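Dovix sells its desktop gripper kit to people who want to try automation at home before they spend real money on it. The kit costs $800 and comes as two fingers, a wrist mount and a license for the Delline training software. You supply the arm and the computer.

Setup took me most of an evening. The wrist mount went on without trouble, but the printed guide skips the step where you set the closing force, and I had to find it in the Delline help pages. Once that was done, the software found the gripper on the first try.

Teaching it a job is simple enough. You guide it through the motion, save the run and do it again. Delline asks for 51 runs before it will train anything. That is a long time to spend moving small things around a desk, and the software has no way to pause partway through a session - if you stop, you start that run over. Dovix says a fix is planned for March.

I used household things for my jobs, mostly cups and whatever would fit in them, on a soft blanket. Dovix recommends a hard mat. Most desks I know have neither, so I stayed with the blanket.

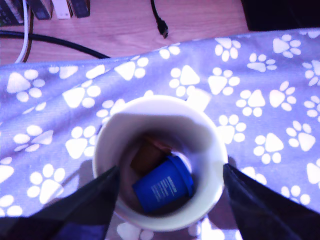 Cup work, with a small blue container down inside.

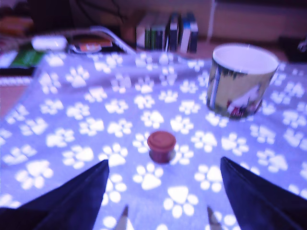
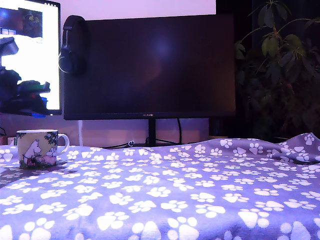 Support comes from an office in Lisambridge and answers by email only. I wrote twice and had a useful reply both times, though the second took 5 days. Spare fingers are sold in sets of 2, and the warranty does not cover the tips.

The closest rival is the Radulović hand, which has better documents and a heavier build. It also needs its own power supply and a bigger arm to carry it. For a small desk I would pick the Dovix. For a school lab, where several people will share it and someone has to look after the paperwork, I would look at the Radulović first and ask for a loan unit before ordering.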